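# The Bedroom Gripper Build

I keep telling people I'll put the pictures of this project up somewhere, and then I go back to fiddling with the fingers instead, so this is a page I should have started in May. It's a small page so far, with one picture on it, and I ran on a bit underneath. Make a cup of tea! 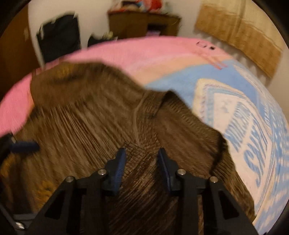 I started on a hand-held gripper because I wanted something I could squeeze and feel before I went anywhere near motors. My first thought was to build the whole arm (shoulder, elbow, the lot), and Salamatu Chukwu, who shares the bench with me on Saturday mornings, talked me down from that very kindly over a plate of toast. Get the hand right, she said, and the arm can wait. She was right, and I have told her so more often than she needs to hear it.

**Brown sweater, pink blanket, black gripper.** The bed makes a good test table. Knitwear is the hardest thing I've tried by a long way, as the ribbing stretches and you never quite know how much of the garment is going to come along with the bit you've got hold of.

## A few notes on the parts

**The finger pads.** The dark blue ridged ones are the Sindisik pattern, which is only our name for it — Salamatu names everything, and I've stopped arguing. The pattern before that was called Cerkska and it was perfectly smooth, lovely to look at, and it slid off a pillowcase as though the pillowcase had been buttered. I printed the ridged pair late one evening without much hope, and they've stayed on ever since.

**The linkage plates.** They're black, with triangles cut out of them, and I'm fonder of those triangles than is sensible. They save a little weight, and after an hour of picking things up with one hand you do start to notice weight. My first set was solid. I drew the cutouts by hand on squared paper, then spent most of a weekend getting the corners to look the way they did in pencil.

**The screws.** Plain silver round heads. I had a notion of using black ones so it would all match, but I drop screws constantly, and a silver one is so much easier to find in the carpet.

**The spring.** Still a sore subject! I've been through up to 10 of them from the Zaltia assortment box, and the one in there now is a touch too stiff for my hand and just right for Salamatu's. We may end up making 2 grippers, one for each of us, which I would never have guessed when we began.

## Where it's going

The next job is a softer backing behind the pads, so that the ridges can settle into a fold of cloth a little before they grip. After that I want to try the Sung handle, a fatter grip that Salamatu sketched for people with sore thumbs (me, mostly, by the end of an afternoon). I'd like to have that printed before I touch the linkage again, as every time I change both at once I lose track of which one helped.

If you're building something similar and want the plate drawings, drop me a note and I'll send the squared-paper version along with the tidy one. The pencil ones have all my measurements in the margins, and also a shopping list, so please ignore the part about onions.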